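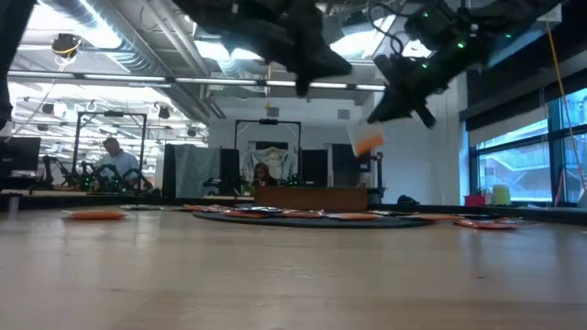 Questions I get asked before a first meeting

I'm a patent agent with a one-person practice, and I spend my days helping small companies and solo inventors figure out whether they have something worth protecting. The same questions come up on nearly every first call, so I've typed out my answers. Last updated Sep 8, 2020.

Are you a lawyer?

No, I'm a registered patent agent. I can write and file US patent applications and argue with the patent office about them. I can't sue anyone for you, write your license agreement or handle your trademarks. When a client needs that, I send them to the folks at Dreser, down the hall from me, and we talk to each other plenty.

I've already told people about my idea. Did I blow it?

Maybe not! In the US you generally have a year from your first public disclosure to get an application on file. Most other countries are a lot stricter, and a talk, a sales pitch or a post on your website can sink you there. Write down what you said, who heard it and when, and bring me the list. Slides too, if there were slides. And please stop talking about it until we've met.

What does the first meeting cost?

Nothing, for the first 30 minutes. If we run over because I got interested (it happens a lot), that's on me.

Do I need a prototype?

Nope. You need to be able to explain the thing well enough that somebody skilled in your field could make it and use it without a ridiculous amount of guesswork. Sketches help. So do bad sketches. I once got through an entire valve application for a client called Umetti on pencil drawings and a very long phone call.

Should I do a search first?

I like to, yes. You can start on your own with the free databases, and I'd encourage it, but don't panic if you find something close. People read the summary of an old patent and decide it's all over, when what matters for novelty is whether the same thing was already out there, piece for piece, and then whether your changes would have been obvious. Send me whatever you find, even the stuff that scares you — especially that stuff. We have a duty to tell the patent office about anything material we know of, so hiding it would be a terrible plan anyway.

What's a provisional, and do I want one?

It's a placeholder application that gets you a filing date and gives you a year to file the full one. It never gets examined and never turns into a patent by itself. I'm fond of them for people still tinkering, but a thin one isn't worth much. If a detail isn't in there, you can't claim the early date for it.

How long is all this going to take?

Years, usually. A lot of it is waiting. I'll write to you when something arrives, and I check in every December with everybody whose case is still pending, so you'll get a note from me even if nothing has moved.

Which fields do you take on?

Mechanical things, lab equipment, packaging, some electronics. I was a product engineer at Bunau before I switched over, so anything with a hinge or a seal makes me happy. I don't do drug chemistry or gene work. For those, try Nazari. They have people with the right degrees and I don't.

Will you sign an NDA?

You don't really need one with me, as I'm bound to keep what you tell me confidential even if you never hire me. If it helps you sleep, though, send it over and I'll read it.

What should I bring?

A page or two on what it does and what's different about it, your list of disclosures, and the names of everyone who helped come up with it. Also your employment contract, if you have a job. Lots of those say your employer owns what you invent, and I'd much rather read that clause before we file.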